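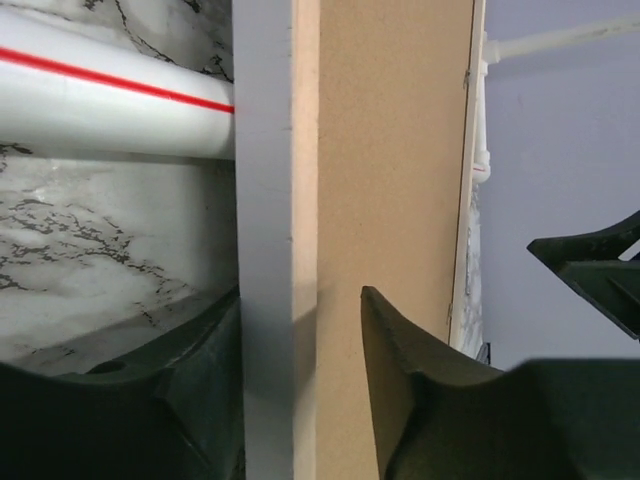 White-painted board edge beside a tan fibreboard panel.

Why I stopped buying food that promises me health

2025-12-07

When I moved to Povow I had a kitchen with one cupboard, and I filled it in one month with vitamins. There was magnesium for sleep, iron for energy, a green powder for I do not know what, and a box of effervescent tablets with orange taste. I was not ill. I was only tired, like most people who change their job and their country in the same year.

My opinion is simple and I want to defend it: a healthy adult who eats normal meals should not be persuaded to spend money on fortified food and supplements, and the shops should stop mixing them with ordinary groceries.

Let me begin with the shop. The Bestside near my flat was rearranged in March. Before, the supplements had their own shelf next to the toothpaste, and you went there if you wanted them. Now they are between the bread and the coffee. On my way to the rye bread I pass 17 kinds of protein bar. One of them, Caputo, has a mountain on the packet and the words "daily strength". I read the ingredients while I waited at the till. The first was a syrup, the third was another syrup. It is a sweet, and I have nothing against sweets, but it costs three times more than the honest chocolate beside it.

Last winter I kept all my receipts for a season, for another reason, and I added up what I had paid for such products. The sum was 627 in our money. For this I could have bought fish every week, and good olive oil, and still have something left for the dentist. I did not feel proud when I saw it.

People who disagree with me usually say that food today is poorer than before and that we must complete it. I have heard this many times, mostly from persons who were selling something. Others say that it can do no harm. I am less sure about that. Some vitamins stay in the body and too much of them is not good, and a tablet can disturb a medicine that you take every day. A pharmacist will tell you this if you ask. A supermarket shelf will not.

I must be fair. There are people who need supplements. My aunt takes B12 because her doctor found in the blood test that she has too little. Women who plan a pregnancy are advised to take folic acid. In the dark countries many people are told to take vitamin D, and I take it also, from October until spring. All these cases have one thing in common – somebody has looked at the person first.

What I cannot accept is the tone of the advertising. At the tram stop there is a poster for Flelulier, a drink with added zinc, and it asks: "Are you giving your body enough?" This question is made so that everybody will answer no. We already worry if we walk enough, sleep enough and drink enough water. Now we should worry at the tram stop too.

These days I cook lentils on Sunday evening, and they last until Tuesday or Wednesday. I buy apples at the market, the small ugly ones. I try to have 5 portions of fruit and vegetables and on bad days I have 3. My tiredness became less after the first year – I think because I had made friends and was sleeping better, but I cannot prove it. The green powder is still in the cupboard, behind the rice.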